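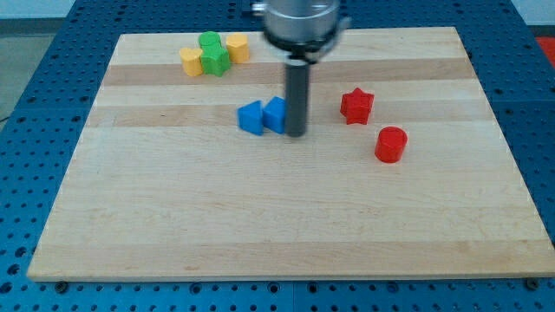

**Olen cell — meeting after the push-down fault**
February, started 2:15 pm, minutes by me (Gintarė Vasiliauskas)

In the room: Fultance bench team, the two people from Skamberg who own the controller side, and our safety rep. Dzene was on the phone for the first half and then dropped off, so they get item 4 in writing.

I typed these up from my own scribbles, so shout if I've put words in your mouth.

**1. What happened**

I was the one running it, so I went first. We were on the block-sliding runs, where the arm gets a typed instruction ("move the blue square over to the red star" kind of thing) and nudges the pieces along the board with the rod. Everything was going fine, honestly kind of boring. Then on one run the arm came down for its start pose and just kept coming! The rod hit the board and pressed, and the arm didn't trip on force the way it should have. I hit the e-stop. The log says the rod was pushing for 400 milliseconds past the point where the limit should have caught it. It felt a lot longer than that from where I was standing.

No one was hurt and my hands were nowhere near it. The safety rep asked me that twice, which is fair, and the answer was no both times.

**2. Damage**

Small dent in the board, no crack. The rod got pulled and rolled on a flat plate and it's straight. Skamberg wanted to know if the board could have shifted on the table, and we put a square on it and it hadn't moved. I'd still like a spare board in the cupboard, and nobody argued with me on that one.

**3. Why it happened (most of the meeting, sorry)**

Two things lined up. First, the work height in the config was 7 mm too low. We changed the rod last month and the new one is longer than the old one, and the tool length got updated in the planner but not in the file Olen reads at startup. So Olen thought it had room to spare and it was already touching wood.

Second, and this is the part I'm grumpy about, the force limit was set to 500 newtons. It's supposed to be 70. Skamberg dug through the history while we sat there and found that 500 is what the template ships with, and a reinstall of the controller put the template value back without a peep. No warning on screen, nothing in the startup log. Their side agreed it should refuse to start if the limit doesn't match the cell file, and they'll write that check.

There was some back and forth over whether the height mistake was "the real cause." I said I don't care which one gets the title — either one alone would have been a nuisance, and the pair of them put a dent in my board. We're writing both down as causes.

**4. For Dzene**

Dzene asked whether the runs from before the fault are still good data. We think so, for the ones before the reinstall. The runs after it have the wrong force limit, and the ones after the rod change may have the rod dragging lower than planned, so those two groups get flagged. Please don't train on the flagged ones until we've looked at the contact forces. Dzene also asked if we could just bump the height up and carry on this week. Answer is no, sorry, see item 5.

**5. What we agreed before restart**

- Tool length lives in one file only. Planner and Olen both read it from there. (Me)
- Startup check on the force limit, with a hard stop if it's wrong. (Skamberg)
- Slow touch-down test on scrap wood after any tool change or reinstall, with somebody's hand on the e-stop the whole time. (Whoever did the change)
- Move the e-stop to the operator's side of the table. I had to reach across for it and I didn't love that. (Bench team)
- Near-miss form filed, even though it was "only" the board. (Safety rep, with me)

The bench team asked if we could run the camera recordings meanwhile with the arm powered down. Yes, that's fine, go ahead.

**6. Anything else**

Somebody wants softer tips for the rod. Good idea, but a softer tip changes the length again, so it waits until the single-file thing is done. Skamberg will send a quote for a spare rod.

Next meeting once the startup check is ready to try. Skamberg to email me, and I'll book the room. We wrapped up at 3:20.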